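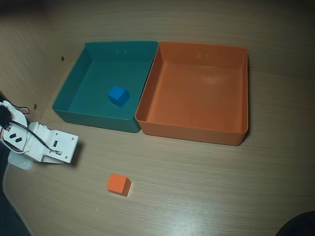 Tín Tiêu told me over lunch that sorting by colour only works until the second person gets home, and I have been arguing with that remark, on and off, for the whole of this study.

Figure 3. A teal bin and an orange bin side by side, with one blue cube in the teal bin.

4.2 Which bin does a blue thing go in?

I'll admit I thought this would be the dull part of the paper. We gave 42 households in Visidmont a pair of open bins, told them nothing about what the colours meant, and asked them to put their small odds and ends away in whatever fashion they liked. (Small odds and ends covers an awful lot, as I now know: blocks, pegs, bottle tops, batteries, one very old biscuit.) Then I went round in September with my notebook and asked them to talk me through it.

The blue things are what got me hooked. Teal isn't blue, quite, but put it next to orange and most people will treat it as the blue one without a second thought. A single blue cube in a teal bin, as in Figure 3, looks settled, and that's more or less what people said to me – "it belongs there", "it matches", "well, where else would you put it?" I found this much stronger than I'd expected! Of the 49 people I spoke to, only 10 put their blue blocks in the orange bin, and several of those told me they'd picked it for being nearer to the sofa.

Red and yellow went to orange in much the same way. Green was a mess. One family in Handitz Road had a proper falling-out over a green peg, and I ended up writing down both answers and drinking my tea.

So is Tín right? Partly, I think. In homes with one person doing the tidying, the colour rule held up nicely between my two visits. Where two or more people shared the job, someone had usually started a rule of their own (big and small, mine and yours, keep and throw) and the bins had drifted. Trịnh found the same drift with kitchen drawers, though her drawers had lids and labels and ours had neither, so I wouldn't lean on the comparison too hard.

One thing I'd do differently is the shape. Our two bins were so alike that colour was the only real clue people had, and I suspect that pushed them towards it. The Hovura pilot used a tall bin and a flat one, and over there people talked about size nearly all the time. I'd love to run the two side by side, with the same blocks and the same families, and see which clue wins. The full list of 208 items, with where each one ended up on both visits, is in Appendix B.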